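Uvar Produce Terms, release 3

Uvar is a word list for fruit and vegetable names as they appear on grocery receipts and shelf labels. It holds 3,333 entries in plain text, one per line, UTF-8, tab separated. Each entry has a receipt string, a full name, a plural form and a category code. Maintainer: Eduardo Sebastian.

Sources

Receipt strings were typed in from paper receipts and checked twice against the originals. Store names, prices and card digits were dropped at entry. The Srour subset (105 entries) covers regional names and has its own column for spelling variants.

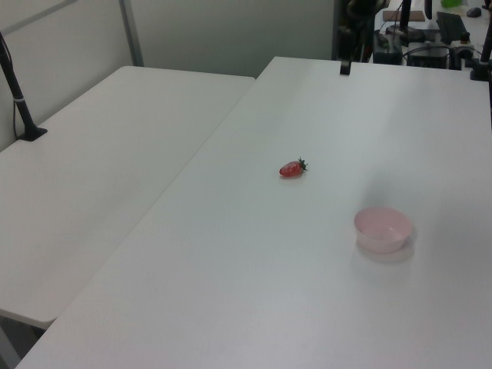
Category codes follow kitchen use and ignore botany. Tomato is coded VEG, rhubarb is coded FRU. Names that can refer to one piece or to a pack carry a unit flag: a single strawberry with its green leaves still on, as in the photo, is unit 1, and a carton of them is unit P. Trimmed or sliced fruit takes the suffix -C. Containers are never part of the name.

Known problems

47 receipt strings map to more than one full name. They are listed in ambiguous.tsv and should be left out of any accuracy score.
Plurals for 74 entries were generated by rule and have not been reviewed.
Zekside parsers before version 2 read the unit flag as part of the category code.

Changes

November: merged duplicate entries for scallion and green onion. Fixed line endings in the Srour file.

Send corrections as a two-column file, old line first.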